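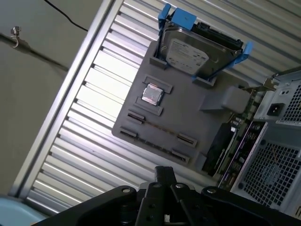
Backing up your photos before the holidays

I got more mail about my July column on shoeboxes of old prints than about anything else I've written for the Listbridge newsletter, and almost all of it asked the same thing: okay, they're scanned, now where do I put them?

I keep mine in three places. One set lives on the family computer, one is on an outside drive in my desk, and one sits on another drive at my sister's house over in Dorkcombe (she gets a pie out of it, so no complaints). Every couple of months we swap drives over dinner and I start copying again.

The copying is the dull part! My last batch was 107 folders, and I let it run while I made soup.
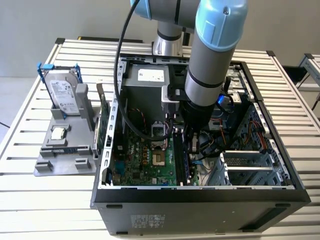

Page last changed: October 19, 2019

Naming is where I went wrong for years. I had 25 folders called "New Folder" and no idea which one held the Nendside beach trip. Now I put the year first, then the place, then who's in it, and I can find a thing in under a minute. Give yourself 30 minutes an evening and don't try to do the whole attic in one weekend. I did, and I got so cranky that I quit until spring.

Do open a few pictures from the copy before you put the drive away. Pick some old ones and some new ones, and if you have video, play a little of that too.

A few of you asked about the Soliman Street library scanner. Yes, you can book it, and yes, it takes slides, but bring your own memory stick and a soft cloth for the dust. Mornings are quieter. Next month I'll get into labeling the backs of prints, so send me your pen questions!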